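Unit 2 notes: Showing a robot what to do

Okay, so these are my notes from the November session, cleaned up a bit for anyone who missed it (and for those of you who were there but write slower than I talk). Bring them to the lab. The reading is still the Munteanu chapter, and you can skip the math at the end of it for now.

Two ways to show a task

Last time we left off with teleoperation. You sit at a leader arm, or hold a pair of controllers, and the robot copies you while everything gets logged. What I love about it is that the robot's own body does the motion, so you never record something it can't reach! The bad part is that it's slow and you can't feel much. Those of you who tried the Drosix rig know what I mean. Cornel Pop needed most of an afternoon to get comfortable with plugging in a connector, and he has better hands than I do.

The other way is to take the gripper off the robot, put a handle on it, and do the job yourself. A camera rides on the tool and sees more or less what the robot's wrist camera would see later. You're quick, you can feel the contact, and you can carry the thing into any room you like. The price is that you have to work out where the gripper was at every moment, and a person will happily twist a wrist into a pose the arm can't follow. We throw those demos out, and it hurts every time.

How many demos?

Somebody always asks. For the Nerkmont set we're aiming for 2,000 episodes and we had 2,739 raw ones before cleaning, so you can see how much gets tossed. Your lab project needs far fewer. Please don't panic.

What makes a good demo

Vary where you start. Move your feet, change the height, come at the object from the other side. If every episode begins from the same pose, the policy learns that pose and falls apart anywhere else.

Don't rush the grasp. Close, pause a beat, then move. Valentin Dumitrescu calls this "letting the camera catch up," and his episodes survive cleaning more often than anybody's — mine included.

Keep the object in view of the tool camera. With hand tools like screwdrivers I want the handle well between the two pads, with the shaft clear, so the model gets a good look at which way the tool is pointing.

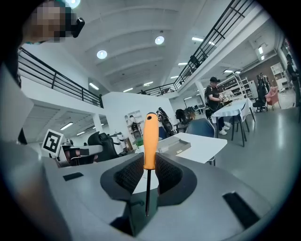 Working with two grippers

Handovers and anything bimanual need both tools tracked in the same coordinate frame. Do the calibration before you start, and do it again if you take a long break. Try not to let one gripper hide the other for long stretches, and keep your sleeves out of the way.

For next time

Read the Drultier handout on time alignment, pages 1 through 6. Then write me half a page on one task you'd rather teleoperate and one you'd rather do by hand, with your reasons. Email is fine.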